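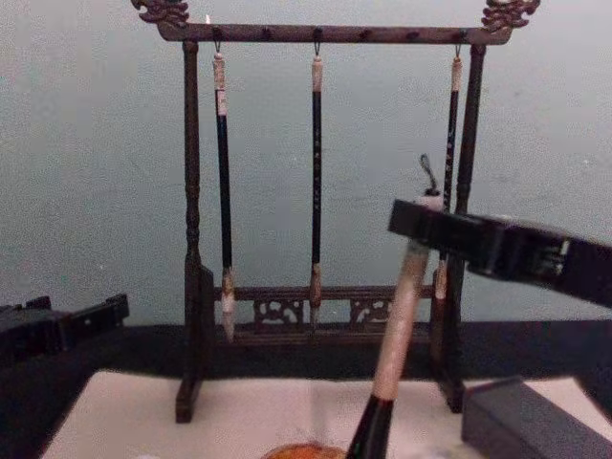
Workshop notebook, June
Entry by E. Overgaard

07:60 on the wall clock again; the display has been reported and is not to be relied upon for sign-in times.

Hanne Ladefoged telephoned before the morning meeting. Her father was admitted to hospital in Bilton overnight following a fall at home. The hip is fractured and surgery is expected within two days. She is travelling up by train this afternoon and will be on family leave until further notice. She has asked that colleagues be told plainly, and this entry may be taken as that notice. Calls to her mobile should be kept to matters that cannot be settled here. Messages are welcome and need not be short.

Her brother in Tivier has been informed and will drive across on the weekend. Their mother is at home with a neighbour for the time being. She does not drive after dark, so the evening hospital visits will fall to Hanne.

Work in hand:

The Schwaiger order remains open. Hanne had completed the first coat and left the drying times on the inside cover of her own notebook, page 7. Lærke Riis will take it over. I have read the times through with her and initialled them.

The Zeletti invoice, $1,308, was approved yesterday and requires one further signature. Rodrigo Palacios to sign in Hanne's place. The delegation form is in the grey cabinet, second drawer.

The humidity log was not filled in for the last two afternoons. The gaps are to be left as gaps. Please do not enter estimated readings after the fact.

Joaquín Pereyra has offered to exchange his leave with Hanne's so that her July fortnight is not lost. I have forwarded the request to the office with a recommendation that it be approved. He asked that no fuss be made of it.

A card is on the bench beside the kettle. It will go in the afternoon mail tomorrow, to the Bilton address and not to the flat.

16:40. Hanne rang from the station. Her father is awake, in some pain, and objecting to the food. The surgeon will see the family in the morning. She enquired after the Schwaiger pieces and was told they are in good order. She also asked that someone water the fern in her office, as it was missed last time she was away. Lærke has the key.

Outstanding: locker 2 key not returned, wall clock, signature on Zeletti. To be carried forward to the next entry.

E.O.

Read and noted: L. Riis, J. Pereyra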